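**Bedar Seed Storage Trial: progress report to the Negi Fund**

Reporting period: to the end of February
Prepared by: Shakuntala Nigam
Technical review: Satish Srivastava

## Status

The trial compares seed kept in cloth sacks with seed kept in sealed bags under ordinary household conditions. All 33 participating households have now completed the first storage interval. Germination testing is under way at the Irkis site and finished at Hatach.

## Work completed

Samples were drawn from each household lot and divided between the two storage methods. A total of 563 samples have been logged. Each germination test uses 50 seeds on damp paper, read at day seven and again at day ten. Only the day ten reading goes into the analysis.

Moisture content was measured by oven drying at Hatach. Irkis used the portable meter until the oven thermostat was replaced in February. Meter readings from that period are flagged in the register and will be corrected against paired oven results before any comparison between sites is made.

## Deviations from plan

- Two households withdrew before the first draw and were replaced from the reserve list.
- Lentil lots at Irkis were drawn late owing to road closure. Storage time for these lots is recorded individually.
- Humidity loggers in 2 stores stopped recording. The gap will be reported as missing and will not be filled from neighbouring stores.

Uriel Zepeda has revised the sampling sheet so that lot number and draw time are entered on the same line. Earlier sheets had them on opposite sides, which led to transcription errors. Nusrat Warraich is checking the old sheets against the register.

## Budget

Spending is within the approved total. Transport is over its line and laboratory consumables are under. We request approval to move the difference between the two lines. Sunita Mittal will send the revised table separately.

## Next period

The second draw starts once Irkis testing is complete. Bags will be opened, sampled and resealed on the same visit. Film thickness remains as specified in the protocol, and no change of supplier is planned. The draft analysis script will be run on Hatach data first, with household as a random effect, and the output circulated to the Fund before the site comparison is attempted.
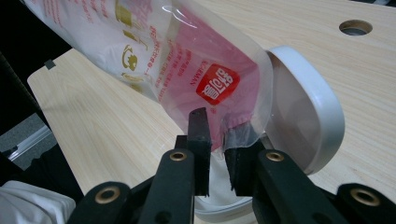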